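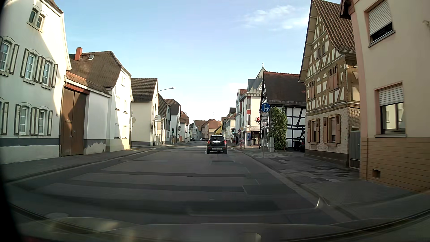
Village run, front camera: following the SUV toward the green light.

Print this page
E-mail this page

6/25/25, perception notebook, lead-vehicle tracker and light association

Started the morning meaning to spend an hour on the config cleanup I keep promising Xuân, and instead spent the whole of it on this one stretch of road, which I'm not sorry about at all, because I think we finally understand why the planner gets nervous in villages. I'll write it all down while it's fresh (and with more words than it needs, as usual, sorry to whoever reads this next).

The complaint from Đạt was that the Gokdale stack was putting in small brake requests behind a lead car that was doing nothing wrong. Small ones, the sort you feel in your neck before you see them in a plot. He had a clip list from the village run and I replayed it offline with the tracker pinned to last week's build. 3380 frames in the replay, and 12 of them carry a phantom obstacle in our lane. It's a lovely low number until you remember that every one of them reaches the planner.

The phantoms sit on the road repairs. The asphalt here is grey with darker bands laid across it, and the wide one in the foreground and the long strip with the round cover in the middle of it are the two worst offenders. The free-space head reads the near edge of a dark band as the foot of something, and then the cover gives it a nice compact blob to hang a box on. The small rectangular patch behind the SUV is a different story. In a few frames the SUV's box gets stretched down to include it, so the tracker thinks the car's bottom edge has jumped toward us, the range estimate drops, and there's your brake request. I was so sure it was going to be a timing problem! I had half a page of timestamps copied out before I bothered to draw the boxes.

What I changed: the ground contact point now has to agree with the tail light height before it's allowed to move the range. The tail lights are a pair, they're red, they're well up off the road and the detector is very steady on them, so I let them vote. If the bottom edge moves and the lights don't, the bottom edge loses. I also set the bonnet mask a little higher, as the windshield reflections along the bottom (there's a bright curved one on the right) were leaking into the free-space crop and doing nobody any good.

Reran the same list. 2 phantoms left, both on the wide band. The stretched box is gone everywhere in this clip, and the range trace behind the SUV is smooth enough that I sent it to Đạt with far too many exclamation marks.

Second topic, the lights. There are two green ones in view, one on the left in front of the houses and one over by the junction, and the association module was happy to attach either of them to our lane depending on the frame. Both being green, it makes no difference here, and that's just why it had gone unnoticed. Nghiêm (the map matcher, for anyone new) gives us the stop line, so I've asked it for the expected side as well and used that as a prior. Not tested properly yet. I'd like a clip where the heads disagree.

While I was in there: the red hanging symbol under the pharmacy sign. The light detector gives the pharmacy a low score for red, and the big Gothic "A" too. It stays under threshold, but I don't like living that close to it. Xuân thinks we should add shop signs as a proper negative class and I agree with her. She has 4000 crops set aside from the Stevosus labeling round that could be relabeled for this without much pain.

One nice thing, the round sign seen from the back on the left, past the tiled-roof house, was correctly ignored all the way through. Last build it was calling sign backs as signs. And the blue one on the right with the straight and right-turn arrows was read correctly in every frame I checked, little plates underneath and all (the plates as "unknown supplementary", fair enough at that size).

Things I didn't get to. The person standing on the sidewalk near the junction signs is picked up late, I think because the dark clothing and the poles all run together at that distance. I want to look at the raw scores before guessing any further. Also the sun is only on the upper part of the tall house on the left and the rest of that wall is in shade, and I wonder whether the exposure setting is costing us something down at street level.

For tomorrow:
- Đạt to replay the two leftover phantoms on the Jeltex box, with the free-space logits dumped
- me: config cleanup (yes, Xuân, I know)
- pedestrian scores near the junction, raw, before and after the merge step
- find a clip with one red and one green head

The branch is pushed and the tail light check is behind a flag, default off. Please leave it off in the car until Đạt has had his turn with it.

Print this page
E-mail this page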